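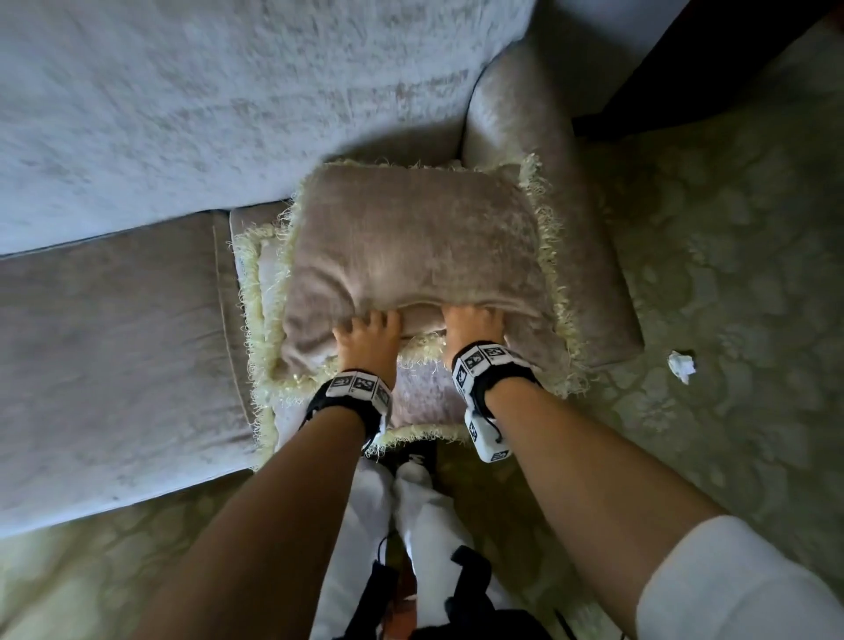

How often should a feather cushion insert be replaced? Every three to five years for one in daily use, and sooner if it stays flat after a full minute of shaking.

**Insert sizing and fill: notes for the August order**

The Bembridge stockroom is changing its insert range, and the old size chart no longer applies. Members ordering through the newsletter should use the figures below.

Inserts are sold by finished seam length, measured flat before filling. A filled insert measures less across than its label states. For feather and down blends, order one size up from the cover. For polyester fiber, order the same size as the cover, or one size up if the cover fabric is heavy. Foam is cut to the exact size and should never be oversized, as it will bow the seams.

Fill weight matters more than most labels suggest. The standard Stastora feather insert carries 650 grams in the mid-size square. The lighter version carries 448 grams and suits covers that are mostly decorative. Both use the same cotton shell, so the weight is printed on the side tag. Check the tag before cutting the bag open. Opened inserts can't be returned.

Covers with pile fabrics need some extra care:

- Turn the cover inside out and reach through to the far corners.
- Grip the insert corners through the fabric and pull the cover back over them.
- Close the zipper with the seam held together by hand. Don't force it with the pull.
- Brush the pile in one direction with a dry, soft brush.

Fringed edges should be kept clear of the zipper. On the Won pattern, the fringe is sewn into the seam allowance, and a caught thread will open several stitches at once. Tack the fringe back with a loose running stitch before fitting and take the stitch out afterward.

Washing instructions are unchanged. Feather inserts go in a large machine on a gentle cycle with half the usual detergent, then through a second rinse. Dry on low heat until there are no clumps left at the corners. This can take up to 34 minutes per cycle, and more than one cycle is normal. Damp feathers smell within a day or two.

Anneli Salminen has tested the Bineo fiber insert against the older stock and found that it recovers more slowly after compression. It is still acceptable for guest rooms. We have 200 of them and will not reorder.

Orders go to Marilou Calimlim at the stockroom desk. Give the cover size, the fill type and the quantity, in that order.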